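客厅想刷灰色,家里吵了两个礼拜了,求过来人说说

家装闲聊区 > 墙面与涂料

楼主 芥末墩儿
先说情况。老房子,53平,两室,客厅朝北,窗外隔一条小路就是对面楼,下午三点以后基本得开灯。原来是那种发黄的米色墙,住了好多年,越看越像医院走廊。我想刷灰,老公想刷白,我妈说刷什么都行别花钱。

看中的是Grulanico的3312,色卡上叫“雨后”,中灰,稍微偏一点点暖(店员说的,我自己看不出来)。老公的意见是朝北的房子刷灰等于住地下室。我觉得他夸张了,可是我又有点怕他说得对……

地板是深棕色的复合地板,不换。沙发米白色,也不换。窗帘可以换。有没有北向客厅刷过灰的朋友,出来讲讲住久了什么感受?好看不好看都行,别光发效果图给我,效果图里谁家都有落地窗。

2楼 老唐不加糖
站你老公。我家前年刷的中灰,也是朝北,夏天还好,一到冬天阴天,进门就想叹气。最后忍了一年多重新刷回白的,工人还是同一个,进门看见我就笑。

3楼 三两小馄饨
我反对楼上!朝北刷白才是灾难好吗。白墙在没太阳的屋子里会发青,像没洗干净的白衬衫。我家北向次卧就是白的,拍照永远灰蒙蒙,比真刷灰还难看。灰色起码是主动选的灰。

4楼 老唐不加糖
回复三两小馄饨:你那是买的冷白吧,换个暖一点的白就不发青了。怪白色不如怪选色。

5楼 三两小馄饨
回复老唐不加糖:那你那个灰也可能是选错了呀,怎么就怪灰色了

6楼 老唐不加糖
……行,算你赢半局。

7楼 Maite Segura
在瓦伦西亚住了好些年的来插一句,中文打得慢请见谅。我们这边太阳太大,很多人家里刷灰是为了让眼睛休息,完全不觉得暗。后来我搬到一个朝内院的房子,同样一桶漆,刷上去像换了个颜色,发紫!我当时以为店里给错了,拿着桶盖回去对,号码一模一样。所以楼主千万别信色卡,也别信别人家的照片,一定要在自己家墙上试。

8楼 楼主 芥末墩儿
发紫是什么鬼,更害怕了。试色怎么试?买一小罐直接往旧墙上刷吗?旧墙是黄的,会不会影响?

9楼 刷墙的老郭
干这行的说两句。旧墙黄,直接上去试,眼睛会被旁边的黄带偏,你看什么灰都觉得发蓝。正经办法是找一块大点的白卡纸或者石膏板边角料,刷两遍,干透了再看。湿的时候和干的时候差得远,很多人刷完第一遍就打电话骂我,第二天又打电话道歉。

板子要能挪。早上靠窗放着看,晚上开灯看,再挪到最里面那个角看。放沙发背后看一眼,贴着地板看一眼。试色小罐一般30毫升那种就别买了,刷不了多大一块,买大一号的。

还有,哑光和蛋壳光刷出来的深浅不是一回事。同一个色号,哑光显得更沉。朝北又想刷中灰的,我一般劝人用蛋壳光,多少能借点亮。缺点是墙面要平,老房子墙不平的话,侧光一打全是波浪。

10楼 橘猫税务局
老郭说的这个光泽度太重要了,我补充一个我自己的经验。我是做产品修图的,天天跟灰色打交道,灰这个东西单独看基本没有意义,都是跟旁边的比出来的。同样是灰,面上光滑一点、带点弧度,亮处和暗处能差出好几档。

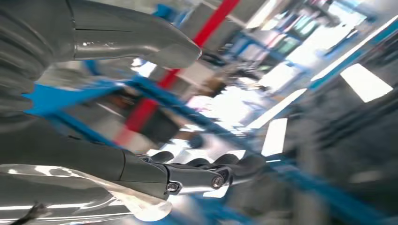
中灰的机械臂,炭灰的前臂和手,关节那儿是银灰的片

你们看中灰那截,表面是哑光到缎面之间的质感,有一小块高光,最暗的地方在左边。墙当然没有这么多弧度,不过道理通用:墙角、窗边、灯下面,同一桶漆会给你好几个灰。所以选的时候要想好,自己能不能接受它最暗的那个样子,别光盯着色卡上那一个方块。

我的建议是比看中的浅一档。色卡那么小一块,上了墙面积一大,感觉都会往深里走。3312要是中灰,你就看看同一条色卡上面那格。

11楼 三两小馄饨
同意浅一档。我妹当年没听,现在管她家客厅叫“水泥厂”

12楼 Gonzalo的中国媳妇
我跟楼上几位意见不太一样。浅一档浅一档,最后浅成一个说灰不灰说白不白的东西,钱花了,客人来了问你是不是墙脏了。真事,我家就是。我老公Gonzalo当时也说保险一点吧,选浅的,结果他妈妈来住,很好心地问我们要不要帮忙擦一下墙。

要我说,要么就刷到位,要么别刷。可以只刷一面,沙发背后那面刷中灰,其余三面暖白,深浅有个对比,屋子反而显亮。

13楼 老唐不加糖
笑死,婆婆擦墙

14楼 刷墙的老郭
只刷一面我是赞成的,就是收边要找手稳的人。两个颜色在阴角碰头,线歪一点点特别扎眼。美纹纸要趁漆没全干的时候撕,别等第二天,等到第二天连皮带肉一起下来。

天花板一定留白,别听人说什么“全包裹”,层高不够的老房子全包裹就是个盒子。

15楼 楼主 芥末墩儿
谢谢大家!信息量好大,我跟老公一条一条念,念到婆婆擦墙他笑得不行,气氛缓和多了哈哈。

只刷一面这个方案他能接受,他现在改口说“那一面灰我可以试着喜欢”。问题又来了:灯要不要换?现在客厅就中间一个吸顶灯,白光,是房东时代留下来的老古董。

16楼 橘猫税务局
换。这个比漆重要。冷白光打灰墙,什么高级灰都变停车场。换暖一点的,再在沙发边上加个落地灯,光从侧面扫到墙上,灰就活了。

17楼 老唐不加糖
暖光打灰墙有的会发绿,别问我怎么知道的。试色板晚上开着新灯再看一次,顺序别搞反,先换灯后定漆。

18楼 Maite Segura
对对,先换灯。我那个发紫的墙,后来换了灯泡,紫就淡了很多,白白郁闷了一个月。

19楼 小满不满
潜水很久冒个泡。有没有人用过Umov的漆?比Grulanico便宜不少,我家附近的店在搞活动,满1000送滚筒和托盘。

20楼 刷墙的老郭
用过,能用。遮盖力差点意思,原来墙颜色重的话要多上一遍,算上人工就没便宜多少。自己刷的话无所谓,多一遍就当锻炼。滚筒送的那种掉毛,别用,真的别用,我给人家从墙上一根一根往下摘过。

21楼 三两小馄饨
自己刷的路过。买个好点的滚筒吧姐妹,这个钱不能省。还有踢脚线一定贴好,我当时觉得自己手稳,现在踢脚线上一排灰点子,每次拖地都看见。

22楼 Gonzalo的中国媳妇
楼主窗帘打算换什么颜色?深棕地板加灰墙,窗帘要是再选灰就真闷了。我投亚麻本色一票。

23楼 楼主 芥末墩儿
窗帘我想要墨绿……老公还不知道,先别告诉他。

24楼 老唐不加糖
墨绿配北向,你们家又要吵两个礼拜

25楼 三两小馄饨
墨绿好看!!我支持!别听老唐的,他重刷过一次墙,心里有阴影

26楼 楼主 芥末墩儿
更新一下。试色板做了,两块,一块3312,一块浅一档的,都用蛋壳光。白天看我喜欢深的,晚上看我俩都喜欢深的(灯已经换了,落地灯还在路上)。浅的那块放在沙发后面确实有点像没擦干净,婆婆擦墙事件差点在我家重演。

没有发紫,也没有发绿,贴着地板看有一点点偏褐,我觉得跟地板还挺搭。我妈路过看了一眼说:“两块不是一样的吗?”

已经约了师傅,九月动工,就刷沙发背后那一面,其余暖白。暖白又有六个色号,我先缓缓再来开帖问。

27楼 橘猫税务局
暖白那个帖开了叫我,那个比灰难选多了

28楼 刷墙的老郭
墙上有没有裂缝先看一眼,老房子沙发背后那面容易有。有的话让师傅先挖开补,贴好网格带再批,不然入冬来暖气它还从原地儿裂给你看。

29楼 楼主 芥末墩儿
刚挪开沙发看了,有一条,从插座往上走的。谢谢老郭,这就去跟师傅说。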